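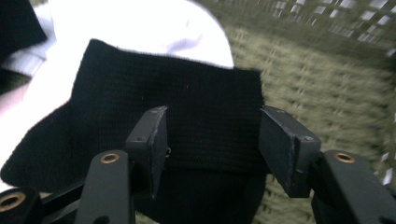
Black rib knit, upper edge and a few specks of white lint.

Black socks: fuzzy edge at the top, white lint that survives the wash. How do I sort, treat and fold these?

Asked in Laundry and Clothing Care
Tags: socks, knitwear, lint, folding, dark colors

I have a drawer of black knit socks, bought in two batches. The older ones are Balogun, the newer ones are from Dendotton. Both are a fine rib, no pattern, no logo on the outside. The size is printed inside the older ones and has mostly washed off.

Three problems, possibly related.

1. Lint. Small white specks on the dark face of the knit. They are not evenly spread. Some come off with a fingernail and some seem to be caught in the rib. I wash darks separately from whites but I use the same dryer for both, and the towels go through it first.

2. The upper edge. On several socks it has gone slightly fuzzy. I can't tell whether it is unraveling or whether it is only surface fiber standing up. I have not cut any of it yet.

3. Folding. I ball them in pairs, one cuff turned over both. The cuffs on the older batch are noticeably looser than the cuffs on the newer batch. I would like a fold that does not stretch the cuff and still keeps the pair together in a shallow drawer. Inside height of the drawer is 80 mm.

What I have tried: a sticky roller (works on the outside, does nothing between the ribs), a second rinse (no change), and fabric softener (made the lint worse, or I imagined it).

Washer is a front loader, dark cycle, warm. Dryer is vented, medium heat, with the lint screen cleaned when I remember. I have a drying rack but it is in the hall and in the way, so it mostly gets used for sweaters.

I would prefer not to buy anything that needs batteries.

Comments on the question

What is the fiber content? Cotton-rich and wool-rich socks need different answers to the fuzz part.

The label says 80 percent cotton on the Dendotton pair, the rest polyamide and elastane. The Balogun label is gone.

Is the fuzz all the way around the cuff or only in one place? One place usually means it rubs on a boot.

All the way around, on the ones I checked.

3 Answers

Answer 1 (accepted)
Posted by Damilola Sani

Taking these in the order you would do them, which is not the order you asked.

Telling fuzz from unraveling

Turn the cuff inside out over your hand and spread your fingers so the edge is under light tension. Look along the rim against something pale, such as a sheet of paper.

Fuzz: the fibers are short, they point in all directions, and the row of loops underneath is complete. Pull one with tweezers and it comes away by itself or does nothing.

Unraveling: there is a continuous yarn. Pull it gently and the neighboring loop moves. You may see a ladder starting down from the edge.

Surface fuzz can be trimmed. Hold small scissors flat to the cuff and take only what stands up. Do not cut toward the loops. If you find a real loose yarn, do not cut it short. Thread it on a needle, run it back through three or four loops on the inside, and leave a tail. A machine-made sock usually has a turned or bound-off edge, so a fuzzy rim is cosmetic in most cases. A cut edge is a different matter, and so is an edge where the turning has worn through. Those look raw all the way around and will keep shedding. I would run one round of loose overcast stitch on those, in elastic thread if you have it. Regular thread will snap the first time the cuff is stretched over a heel.

Getting the lint out

The lint is almost certainly towel lint. Your sequence (towels first, then darks, screen cleaned sometimes) would do it without any help from the socks.

a. Clean the screen before the dark load, every load. Wipe the drum and the door seal with a damp cloth after towels.
b. Turn socks inside out before washing. The lint then collects on the inside, where you will not see it and where it comes off when you turn them back.
c. Use a mesh bag, filled to half at most. A full bag does not rinse well and you get detergent residue, which looks like lint on black knit. Check this before doing anything else: wet a speck with a drop of water. If it vanishes, it was residue.
d. Skip the softener. It coats the elastane and does the cuffs no favors.
e. Cold instead of warm. This is for the color more than the lint.

For specks already caught in the rib, stretch the knit sideways over the back of a wooden spoon so the ribs open, then brush lengthwise with a dry nail brush. Brushing across the ribs pushes fiber further in. A sticky roller only reaches the high points, as you found. Do the brushing on dry socks; on damp ones the specks smear and roll into little pills.

If you can move the socks to the rack, do that and ignore half of the above. Hang them by the toe. Hanging by the cuff puts the weight of the wet sock on the part you are trying to protect.

Folding

Stop balling them. Turning one cuff over two socks holds it open for as long as the pair is in the drawer.

Lay the two socks flat, one on top of the other, heels aligned. If the heel sticks up, fold it flat toward the toe. Fold the toe end to just below the cuff. Fold that in half again if the sock is long. Stand the packet on edge with the fold at the top. Nothing is tucked, so nothing is stretched.

This depends on the packets being held up by their neighbors. In a wide drawer they fall over. Any divider will do; mine are Cliltholm drawer inserts, which are stiff enough and came flat. Cereal boxes cut down to height work the same and cost nothing. For 80 mm of inside height, cut to 52 mm. That leaves room for the packets to stand a little proud of the divider so you can pick one out without disturbing the row.

Keep the two batches in separate rows. They will look identical in the drawer and will not match on your feet, and the older ones will probably be a browner black by now. A single stitch of colored thread inside the cuff of one batch settles it. I use yellow.

One caution on looser cuffs. Elastane that has gone does not come back. Some people steam the cuff and it appears to recover, but the cotton is only shrinking back and it will relax again by noon.

Comments on Answer 1

The water drop test was useful. Two of the specks disappeared, the rest did not, so I have both problems.

Then reduce the detergent as well. With soft water, half of what the cap says.

Does the overcast stitch leave a ridge? I wear work boots.

It can. Keep the stitches shallow, three rows of loops deep at most, and put the knot on the outside of the leg.

I disagree about hanging by the toe. Clips leave a mark on the toe and you feel it. I drape them over the rail at the middle.

Draping is fine. It takes longer to dry where the layers touch.

Answer 2

Lint roller, good light, five minutes. I have done it that way for years. If they still look bad they go in the cleaning rag bag and I buy the same kind again, all one batch so there is no matching to do.

As to folding, I don't. Black socks in a basket. They are all the same sock.

Comments on Answer 2

OP says the roller did nothing between the ribs.

Press harder.

Answer 3

Mostly agree with the accepted answer, but I would change two things and add one.

First, brush direction. On a fine rib, the columns run down the leg and the rows run around it. If the lint is lying in the rows (hold the cloth so the light comes from the side and you will see faint lines going across), lengthwise brushing skips over it. I pinch the fabric on both sides of the speck, pull it taut between finger and thumb of each hand, and lift the speck out with the corner of a piece of tape. Slow, but for a dozen specks it is quicker than fetching a brush. I would not do a whole drawer like this.

Second, trimming. Scissors on a stretchy edge are a risk if your hands are not steady. A disposable razor drawn very lightly along the cuff, with the cuff pulled over a jar, takes the fuzz down evenly. Do not go over any spot twice. No batteries involved. I used the lid of a Staltis canister for a while as the former but a plain jam jar is a better diameter for an adult sock.

The addition: check what else is in the dark load. I had white specks on black knits for most of a winter and blamed the towels. It was a fleece hat with a pale lining. I found it in December by washing the load in two halves and looking at the lint screen after each one. The screen from the guilty half was nearly white. If yours is gray both times, it is the towels or the drum.

With regard to the mesh bag, I pin pairs together at the toe with a small rustproof safety pin before they go in the bag. That removes the matching step at the other end, and it tells the two batches apart if you use brass pins for one and steel for the other. Pins come out before folding. Take care not to pin through the rib of the leg, where it can leave a hole that runs.

Comments on Answer 3

Pins in a front loader? I would worry about the drum.

They are inside the bag and closed. None has opened so far. Sock clips are sold for the same thing if you prefer plastic.

It was a hat for me too. Gray scarf, in fact, but same idea.

Viewed 511 times

Related questions on this site
Black T-shirts turning brown at the seams
How full can a mesh laundry bag be
Mending a ladder in a knit cuff
Drawer dividers for a shallow dresser
Residue or lint: gray film on dark clothes after washing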